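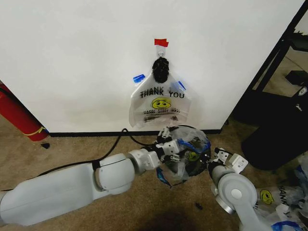

Carrier bag hung on an adhesive hook.

To: Endville Allotments and Gardens list
From: Brynhildur Blöndal
Subject: Re: Seed swap - what to do with the leftover beans

Jytte Hauksdóttir wrote:

> Hello all,
>
> I have ended up with most of the beans from the May swap and I don't
> have the room for them. There are 137 packets by my tally, nearly all
> climbing French, with a few runners and some broad beans that I think
> are two years old. Some people wrote the variety on the packet and
> some just wrote "beans".
>
> Two questions. Is it too late to sow any of these? And if not, how
> should the rest be kept so they are any use next spring? Last year's
> lot went mouldy in my shed and I had to throw them out.
>
> Also, does anybody want the 500 paper envelopes? I ordered far more
> than we needed.
>
> Jytte

Jytte,

Not too late for the French beans. I have sown climbing French at the end of June on the Manodley side and picked until the first frost, though the crop was smaller than from the May sowing. Dwarf French will go in a bit later still. Runners I would get in now or leave. Broad beans I would not bother with until November, and then only if you have a spot out of the wind. Mine at the top of the site blew flat two winters running.

On keeping them. The mould in your shed will have been damp, and probably the seed was not dry when it was packed. A bean can feel hard and still hold enough water to spoil. I shell mine, spread them on a tray indoors for a good three weeks and turn them when I remember. Then I try one with a hammer on the back step. If it shatters it is dry. If it squashes, the tray goes back for another week.

After that they go in paper, and the paper goes in a tin or a jar with a lid. I don't seal beans in plastic unless I am very sure of them. If all you have is a carrier bag, use it to get them home and then tip them out. The coldest room in the house is fine. I use the cupboard under the stairs, on the outside wall, and I have had good germination from four-year-old seed kept there. A shed goes hot and cold all day and the mice know the way in.

If you are worried about weevils, put the dry seed in the freezer for a few days before storing it. It must be properly dry first or the frost will kill it. Let the jar come back to room temperature before you open the lid, otherwise you get water on the beans and you are back where you started. Throw out any with a neat round hole.

For the old broad beans, do a test before anybody wastes a row on them. Ten beans in damp kitchen paper, in a saucer somewhere warm, and look after a week. If 6 or more have sprouted I would give them away with a note saying sow thickly. Fewer than that and they can go on the compost.

The packets that just say "beans" are more of a nuisance. If you can sort them by colour of seed, that helps a little. Small white ones could be several things. The black shiny ones are likely to be the Jalel strain that half the site grows, and I can tell you for certain if you put a few by for me. Runners are the big mottled ones, pink or purple with black. I would not send any unnamed ones to the Satti group as they keep records and want to know what they are getting.

One thing to bear in mind if people are saving seed this year. French beans mostly keep to themselves, so you can grow two kinds fairly close and save from both. Runners do not. The bees carry the pollen all over the site and what you save from plot 29 will be a mixture of everybody's. It will still be perfectly good to eat but don't write a variety name on it.

I will take 50 of the envelopes, and a couple of packets of anything climbing if it has a name on. I am at my plot most evenings after six - the one by the lower tap, with the blue water butt. The lock on the bottom gate is stiff again so lift it as you turn the key.

If there is still a heap left by next week, could you bring them to the work morning? I will have my scales and a marker pen and we can split them into smaller lots.

Brynhildur

--
To leave this list, send a blank message with "unsubscribe" in the subject line.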